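## 3. Fitting and levelling the Prasell kitchen scale

Read this section before you weigh anything. The scale takes 3 AAA batteries and needs a firm, flat surface.

1. Open the battery cover and fit the batteries, matching the + and − marks.
2. Set the scale down and turn each foot until the bubble sits in the centre ring.
3. Press ON. Wait for the display to settle at zero.

**Note:** Don't level the scale on a tea towel, placemat or folded cloth.

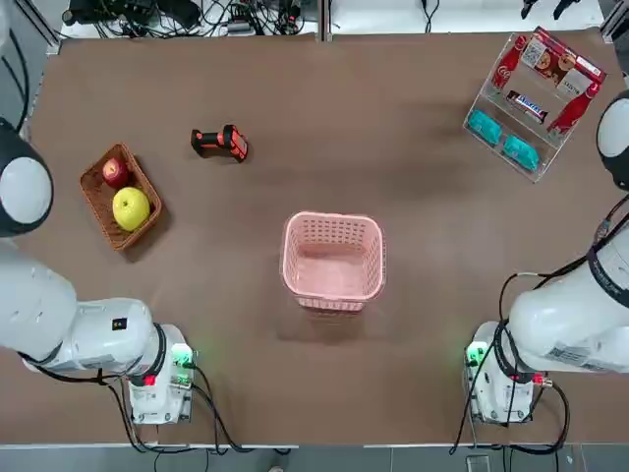
Ginette Gosselin found that her Prasell drifted by a few grams whenever the fridge kicked in, and that moving it to a separate table cured the problem. If your readings wander, try the same before resetting the unit.

### 3.1 Using TARE with a bowl or tray

4. Put the empty container on the platform.
5. Press TARE once. The display returns to zero.
6. Add the food and read the weight.

**Caution:** Maximum load is 17 kg, container included. Overloading can permanently damage the sensor. 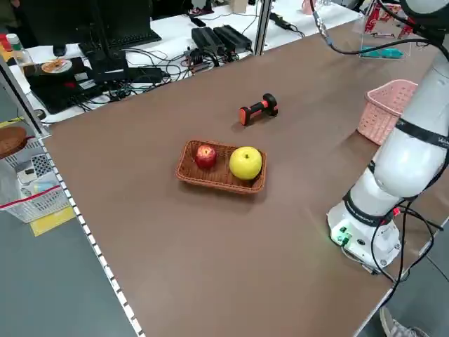
TARE stays in memory until you switch off or press it again. Keep the container centred on the platform. With a shallow woven tray like the one holding the apple and the larger yellow fruit, check that the rim doesn't hide the display. If it does, press HOLD, lift the tray off and read the figure within 60 seconds.

7. Press and hold OFF when finished.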